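Gokon Dual-Arm Practice Station
Equipment for student robotics courses, clubs and competition teams
Catalog reference: Gokon 84
Page revised 2020-07-25

The Gokon Dual-Arm Practice Station is a complete bench for groups that teach or study object handling with two robot arms. It is supplied by the Moodley Educational Equipment Office to secondary schools, community colleges and registered student clubs. The station is intended for supervised use and is not offered to individual buyers.

Two identical arms are mounted on opposite sides of a shared tabletop. Each arm carries a parallel gripper and may be operated alone or together with its partner. The tabletop is set inside a rigid rail structure, which fixes the position of both arms and allows a class to repeat the same exercise from one session to the next without measuring the bench again.

Course use

The station is the standard bench for the Rundiretti Student Project, a two-term course in which teams of up to seven students plan, record and present a handling task of their own choosing. Most teams begin with a sorting or packing exercise. Common household shapes are preferred at this stage. They are familiar to new students, vary in size and outline, and may be replaced at low cost when lost.

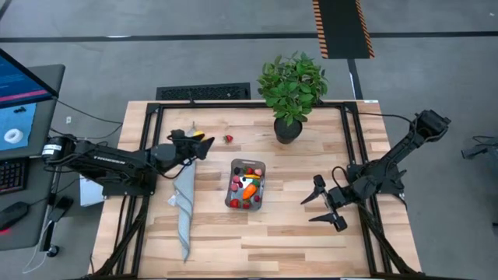 Teams are expected to divide each task in writing before any movement is attempted. The plan states which arm will act first, which objects lie within the reach of each gripper, and where both grippers must not be present at the same time. An instructor signs the plan. Changes made during a session are entered in the team log and initialed by the student at the controls.

Later exercises introduce soft materials, including folding and moving cloth, and the passing of an object from one gripper to the other. The second of these is required for entry in the Nurkley Cup, the annual meeting held each December for clubs that use this station. Entry rules are issued separately to club advisers.

Supplied with the station

Two arms with parallel grippers
Rail structure and tabletop
Power supply and emergency stop switch
Signal and power cables for both arms
Control software, licensed for classroom use
Instructor handbook and student log books
One set of spare gripper fingers for each arm

Not supplied

Computer, monitor, keyboard and mouse
Practice objects and containers
Floor mats

Site requirements

The station must stand on a level floor, with clear space on all sides for the instructor to walk. Cables should be kept away from the path of both arms. Carpeted rooms are not suitable. The emergency stop switch must be placed where the student at the controls and the instructor can each reach it.

The assembled station weighs roughly 100 kilograms and should not be moved once the arms have been installed. Schools that share a room among several classes are advised to order the optional locking cover.

Instructor preparation

At least one member of staff at each site must complete the preparation course before the station is released for student use. The course covers start-up and shutdown, safe distances, the correction of a stalled arm, and the marking of student logs. Sessions are arranged by Tshepo Shezi, Coordinator of School Programs, who also receives requests for classroom visits.

Service and replacement parts

Gripper fingers, cables and log books may be ordered at any time during the school year. Repairs to the arms themselves must be carried out by the Moodley service desk. Opening the motor housings will end the warranty. A report of any fault should give the station number, the arm affected and the last exercise completed.

Ordering

Orders are accepted from schools and clubs holding a current account. A written quotation is provided on request and remains valid for 84 days. Please quote form 1847 in all correspondence and state whether the station will be used for the Rundiretti Student Project, for club activity, or for both. Delivery dates are confirmed after the site form has been reviewed.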